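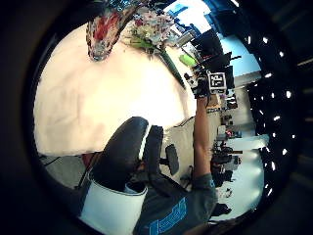 Prepared by Trudy Lowther, Cell Integration Technician
Shukla tabletop cell, set-up and care

11 Fitting and registering the Vosto glove

The procedure in this section applies to the Vosto sensor glove when used with the wrist-view gripper on the round-table cell. Complete the gripper lens check before starting. If the glove has been registered within the same shift and has not been taken off, go directly to 11.3.

11.1 Preparing the table

1. Lay the pale tablecloth and pull it smooth by hand. Light creases are acceptable. A fold that stands up from the surface must be flattened.
2. Place the tall items (vase, bouquet) away from the edge where the operator's hand will enter. Small items may sit near the edge, within the operator's reach.
3. Push chairs in until the backrests are clear of the operator's forearm. A backrest low in the gripper view does not affect registration.
4. Route loose cables along the floor and away from where the operator stands.
5. Leave the blinds as they are between registration and the end of the run. If the daylight changes markedly, repeat 11.3.

CAUTION: Do not stand a glass vase on a raised fold or seam. Move glassware with both hands and with the gripper parked.

11.2 Fitting the glove

1. Switch the glove off at the controller.
2. Open all straps fully before inserting the hand. Pulling the glove on over a closed strap will stretch the sensor leads.
3. Close the finger straps first, then the palm, then the wrist. They should be firm but must not restrict the fist.
4. Seat the square marker on the back of the hand. The black-and-white pattern must face outward, with its black border fully exposed.
5. Try to rock the marker with one finger. If it moves, remove it and clean the mounting pad with a dry cloth.
6. Switch the glove on and wait for the controller to report READY.

NOTE: Short sleeves, or sleeves rolled above the elbow, are preferred. A loose cuff can slide forward over the marker.

NOTE: The replacement marker is the 52 mm pattern. Older printed sheets from the Ustau cell are a different size and will register with a false depth — discard them.

11.3 Registering the marker

1. Hold the gripper over the table with its lens 870 mm above the cloth. Use the gauge rod, and remove it before continuing.
2. Have the operator hold the gloved hand just above the cloth near the table edge, back of the hand toward the lens.
3. Select REGISTER. Both gripper and hand must be kept still until the tone sounds.
4. Have the operator move the hand slowly to the centre of the table and back. The tracking outline should stay on the marker throughout.
5. Repeat step 4 with the hand as close to the rim of the circular view as the task requires.
6. Save the registration under the operator's initials.

The lens bends straight lines strongly toward the rim, and the marker will look distorted there. The software corrects for it. Do not adjust the lens ring to compensate.

11.4 Faults

Code 404, marker not found. Check for glare on the pattern, a strap across the border, or a marker fitted face down. Turn the hand slightly away from the windows and try again.

Outline drifts at the rim only. Load the lens profile again and repeat 11.3 from step 1.

Outline jumps to another object. Remove or cover any other printed pattern on the bench or the table, including shipping labels.

READY not reported. Reseat the wrist connector. If the fault persists, tag the glove and pass it to Poul Bach with the controller log.

11.5 After use

Switch off before opening the straps. Wipe the marker with a dry cloth; solvents lift the ink. Store the glove flat in its tray, marker side up — never hang it by the leads. Straps are inspected every Friday and the result is entered on the cell sheet.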